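Coming off sleeping tablets, slowly

August 2, 2023

Most people who end up dependent on sleeping tablets never meant to take them for long. The prescription was for a fortnight, after a bereavement or an operation or a bad patch at work. Then it was renewed, and renewed again, and after a few years the tablet was as much a part of bedtime as brushing teeth.

The Prunolau clinic was set up for this group. It sits above a parade of shops, has no beds and sees its patients by appointment. Last year it took on 300 people, the majority of them over fifty. Very few described themselves as having a drug problem. Many had gone to their GP first and been told, correctly, that they should not simply stop.

Stopping suddenly is the main danger. Benzodiazepines and the related "Z-drugs" calm activity in the brain, and over months the brain adjusts to having them there. Take them away overnight and the result can be shaking, sweating, panic, several nights with no sleep at all and, in some cases, seizures. Anyone who has taken these drugs daily for more than a few weeks should speak to a doctor or pharmacist before changing the dose.

How a taper works

A taper is a planned reduction. The prescriber works out the current daily dose, sometimes switches the patient to a longer-acting drug, and then brings the amount down in small steps. At Prunolau each step usually lasts two weeks, though a patient who is struggling can stay on the same dose for longer. Going back up is discouraged but it does happen, and the plan is then redrawn.

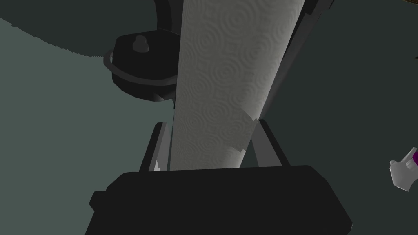 The early cuts tend to be the easier ones. Someone on a high dose may hardly notice the first reduction. The last part is harder, as each step is a bigger share of what is left, and patients are often surprised to find that half a small tablet matters so much. The clinic uses liquid medicine at this stage for people who cannot manage with tablets cut in pieces.

Of the 300 people who joined last year, 200 were still following their plan when the clinic did its yearly review, and 100 had finished. The longest completed taper had taken longer than a year. Staff do not treat speed as a measure of success, and the paperwork has no box for a target date.

Keeping a record

Patients are asked to fill in a sleep diary, on paper or through Mostoseo, the web page the clinic uses for appointments. It asks for bedtime, waking time, dose and a line or two on how the day went. Paper is more popular. The diary goes to every appointment and is often where a pattern first shows up, such as poor nights after an afternoon nap or a glass of wine with dinner.

Alcohol comes up a good deal. It acts on the brain in a similar way to the tablets, and the two together can slow breathing to a dangerous degree. Some patients find they are drinking more as the dose falls, without having decided to. The clinic asks about it at each visit and can refer people to the alcohol service at Prornard, where a medical detox can be arranged if one is needed.

What helps at night

Advice on sleep sounds dull, and patients have usually heard most of it before. It still forms a large part of the work:

Get up at the same time every morning, however bad the night was.

Keep caffeine to the first half of the day.

If you are awake and restless, leave the bedroom and do something quiet until you feel sleepy.

Keep the bedroom cool, and have a towel and a dry top within reach if night sweats are a problem.
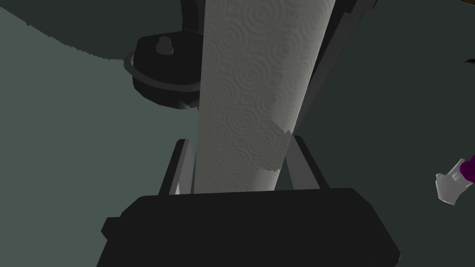

Where to get support

The clinic's evening group meets in the back room of the Tatlı café, a short walk away. It holds 9 people comfortably and new members can come along once before deciding whether to join. Partners are welcome at the first session of each month.

People who are not patients at Prunolau can ask their own GP surgery for a medication review. Take the packet with you, along with a note of how long you have been on the drug and anything else you take, including remedies bought over the counter. A pharmacist can often start the conversation if the wait for a doctor is long. Anyone who has a seizure, becomes confused or begins to see or hear things during withdrawal needs emergency help straight away.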